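Hand drops out mid grasp, fault 607, only after warm up

Honeylyn Dela Peña
Four finger + thumb hand on a Traker arm. Runs fine maybe 20 min then the thumb quits, fault 607, fingers stay up. Power cycle clears it. Happened twice Monday with a jar in the grip, one broke. Swapped the cable allready, no change.
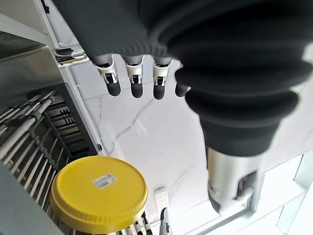 Firmware is 251, never updated. Thumb current creeps up before it faults. The job is picking up lids like the yellow one on the rack, so light stuff. Is this the thumb motor or the driver board??

Cheng-en Tsai
had this. check the thumb sleeve first, if the ribbed rubber bunches up it drags on the joint and current climbs. Pull it back, run bare at low speed, watch the current. Power OFF before fingers go anywhere near it. If it still climbs its the motor

Gizella Pálfi
Update the firmware, fixed mine.

Morenike Akande
Don't update till you've saved the log, it wipes the fault history. And no glass til this is sorted pls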